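The internet has decided that a coffee table needs "styling." I have read the rules now, more of them than I wanted to. Odd numbers. Varying heights. Something organic. A tray to "ground" it all, as if the table might float off.

I'm not convinced, and I say that as someone who spent a good part of August in the Skata outlet in Skirnbridge looking at trays. The one I liked was $64. For a tray. The Trendia version was $39 and looked like it came with an airline meal on it. I bought neither.

What I do believe in is an oval table. Ours is light wood with no corners, and my shins have been grateful. It does have one flaw, and the stylists never mention it: there's no obvious place to put anything. On a rectangle you line things up with an edge. On an oval, two picture frames just sort of drift. 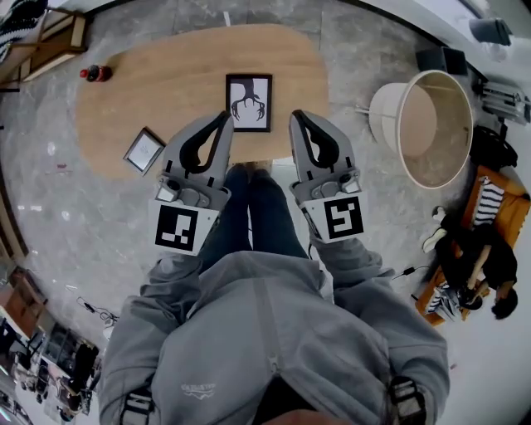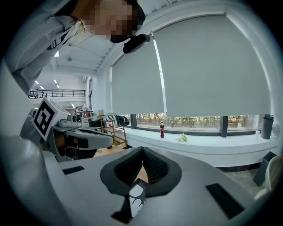 So, frames. The advice says to lean them, layer them, mix your metals. I have one black frame with a dark branching shape in it (antler? twig? I've stopped asking) and a smaller silver one, and I have tried them every way the Casado catalog suggests. Leaning on books, they slide. Standing up, they block the view of whoever is in the armchair. Flat on their backs, they turn into very expensive coasters.

My current position is that frames belong on a wall and a table belongs to whatever you're doing that day. I realize this won't sell any trays.

The lamp is a different argument. A big cream drum shade was supposed to "anchor the seating area," according to a post with 207 comments, all of them in agreement, which made me suspicious right away. It gives a nice light, I'll admit that much. It also takes up as much room as a small relative -- and it needs dusting more often.

The striped cushions can stay. I've had 2 complaints about black and white next to orange and I'm ignoring both.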